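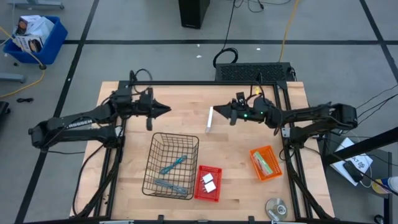 19 January 2020

Bradura Opens Orders for Two-Arm Tabletop Sorting Station

Bradura has opened orders for the Werovgate, a two-arm tabletop station for teaching and testing small-object handling. The company said the first units will be delivered in April to customers in education and applied research.

The Werovgate is supplied as a complete bench. The package covers the frame, the work surface, both arms with their grippers, a control computer and a set of small baskets for sorting exercises. Customers may also order the frame and work surface alone and fit arms they already own.

"Most of our customers have the arms and lose a season building something to hold them," said Bartosz Nowakowski, managing director of Bradura. "We were asked for a bench that could be put together in a day and moved to another room if needed."

The station was tested over 8 weeks at the Stępień training center, where staff and students used it to pick up everyday items and place them in baskets. According to a summary released by the center, the group completed 253 sessions. Assembly of the first station took about 76 minutes, not including software setup.

Sowmya Unnithan, who led the trial, said the work surface and frame held their alignment throughout the period. Her summary recommends two changes. It asks for longer cable guides on the outer side of each arm, and for a printed start-up sheet in place of the current online manual. Bradura has accepted both and will include them with all units shipped in April.

Software for the station is provided by Wodik under a separate license. The license covers recording and playback of arm movements and is renewed each year. Nikola Krawczyk of Wodik said existing license holders may transfer to the new station without charge.

Bradura will offer on-site training with each complete station. Groups wishing to see the Werovgate before ordering may arrange a visit through Damian Kaczmarczyk in the Bradura sales office. Prices are given on request.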